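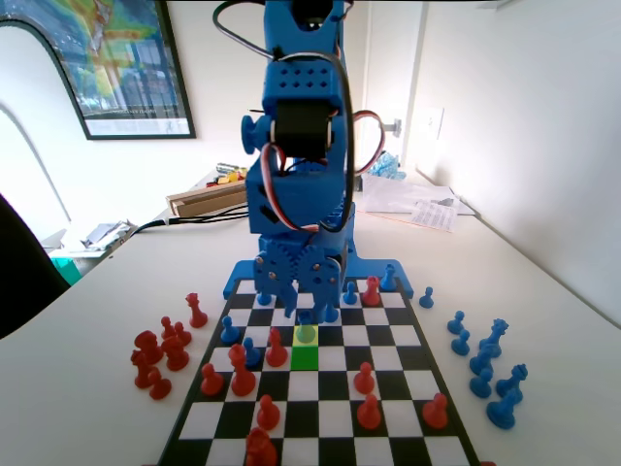

The solo travel fair at Sarkunari asks you at registration how many are in your party. The dropdown menu starts at 2. I picked 2, paid for one after an exchange of emails with the help desk, and arrived with a badge that read "Guest of" followed by my own name. I have been traveling alone for most of my adult life and am used to the world being set up on the assumption that someone will be along shortly to sit on the other side. A fair for people like me seemed worth a train ticket.

Sarkunari is a spa town in the hills with one main street, a bandstand, and more bakeries than it can possibly need. The fair takes over the old pump house every December, when rooms are cheap and the spa guests have gone home. You walk up from the station along the river, past a row of shuttered ice cream stands, and by the time you reach the entrance you have gone up a lot of steps that the website calls "a gentle stroll." Bring shoes with a grip. I had brought the other kind.

Inside, it is one long hall with a balcony, and the exhibitors are packed in along both walls. They had 100 stands this year, according to the brochure, and it felt like a good half of them sold luggage. I have nothing against luggage. But there is a limit to how many times one can watch a suitcase being pushed gently with one finger to show how well it rolls. I was asked to push one myself. It rolled very well. I was asked how I felt about it, and I said I was happy for it.

The better stands were upstairs. Wudix had the corner by the coffee, which was clever of them. They run a booking service for single rooms, and their whole pitch is that you see the price for one person from the start, with the supplement already in it. The demonstration was smooth until I asked to look up a town I know, at which point the tablet offered me a family apartment with a bunk bed. The man on the stand said the feature was being rolled out in stages. I asked which stage we were in. He gave me a luggage tag.

Still, I liked the idea, and I've since used the site for a night near home to see whether it would manage. It did. The room was small and clean and cost what it said it would, and it had a proper reading lamp instead of the decorative kind. The breakfast table had been laid for two, but you can't pin that on Wudix.

The talks were held in what used to be the drinking room, where people once stood around with glasses of warm mineral water feeling improved. I went to the one on safety, which was sensible and a bit long. Send somebody your address for the night. Arrive in daylight if you can. Keep a little cash in a place that isn't your wallet. The speaker had crossed several borders by bus and was very good on the subject of bus stations, which she described as places where you should look as if you are waiting for a large and bad-tempered relative. I have tried this since. It takes some acting, but I was left alone.

The next talk was called "Finding Yourself on the Road," and I left early to find lunch.

Lunch deserves a paragraph of its own. There was a canteen on the ground floor with long tables, and here was a hall full of people who had come because they enjoy their own company, or have at least made peace with it. Every one of us took a tray and went for a seat with an empty chair on each side. It worked for a while. Then the chairs ran out and we were forced to talk. I ended up beside a retired bus driver who now takes other people's buses for pleasure and had strong views on the drivers. He had been to the coast at Vodov four winters running. Same room, same week, same bench. He said people kept asking whether he got lonely there, and he did, on the way home, when the train filled up.

I wrote that down on the back of the luggage tag.

After lunch I went to see Tapia, which was the stand I had come for. Tapia is a small outfit that runs walking holidays where you carry on by yourself during the day and meet the others only at dinner, if you like. You get a map, a packed lunch and a phone number. If you don't turn up by dark, somebody goes out with a flashlight. I found this so exactly right that I became suspicious and asked what the catch was. The catch is the single supplement, 300 for the week. I pointed out, nicely I hope, that everybody who books with Tapia is single for the purposes of the booking, so that it is hard to see what it is a supplement to. The woman behind the table said that I was the first person to bring this up that afternoon. It was 2 in the afternoon and she looked tired, so I took the brochure and moved along.

(I have booked it, supplement and all. The spring week, the one with the ridge path. I'm weak.)

A few practical notes for those thinking of going next year. The coat check closes before the fair does, and they mean it. The coffee upstairs is better than the coffee downstairs and there is less of a line for it. The pump house has free water from the original spring, served in paper cups, and it tastes like a handful of coins. Drink it once for the experience. The talks fill up, so sit down well before the start, and take an aisle seat if you are the leaving-early type. Don't put off the bakeries until the evening, as I did, because what is left by then is a seeded roll and the sympathy of the girl behind the counter.

If you stay over, ask for a room on the river side. Mine was on the other side, above the hotel's delivery yard, where bottles are sorted at a very early hour by somebody who loves the work. The hotel gave me a choice of tables at dinner: one behind a pillar, and one next to the swing door to the kitchen. I went for the kitchen. You hear all the news that way, and I can report that the fish had been a worry since noon. I had the dumplings.

Would I go again? Probably, though more for the bus driver than for the suitcases. I had feared a room full of people telling each other how brave they were, and there was a bit of that, mostly from the stage. The rest was people comparing night trains and complaining about pillars. A woman on the balcony showed me how she props a paperback open against a water glass with a butter knife across the pages -- I'd been using the salt shaker all these years, like an amateur.

The form for next year is already up on the fair's website. I checked the dropdown. It now starts at 1, and when you pick it, a little box comes up asking you for the name of the other guest.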